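# Cell 4, Second Shift

The log for Cell 4 at Lamunness opened with one line: grip pad drift, left side, recheck.
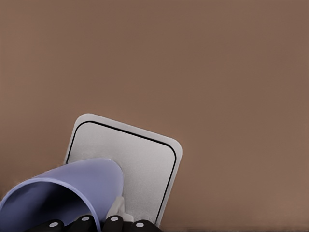 The technician had read the line three times before putting the coffee down. Drift was a word people used when they had not measured. The Stuneck manual gave a limit of 2 millimeters between the stored pad offset and the true one, and the model was only as good as that number. A wrong offset in the model meant a wrong grip on the floor.

The last entry was from July. Someone had replaced a pad, torqued the screws, signed off and left the offset alone. The new pads from Jusik were thicker than the old ones - it said so on the bag, in small print.

The technician typed in the new value, saved it as revision 8 and started the cycle from the top. The controller asked for confirmation. It always asked twice.

Outside, the Dlamini line was changing over and the floor hummed through the soles of both boots. The technician pressed the key, picked up the pen and wrote the date in the log: 3 November 2020. Then the offset, old and new, and under it the word drift, crossed out.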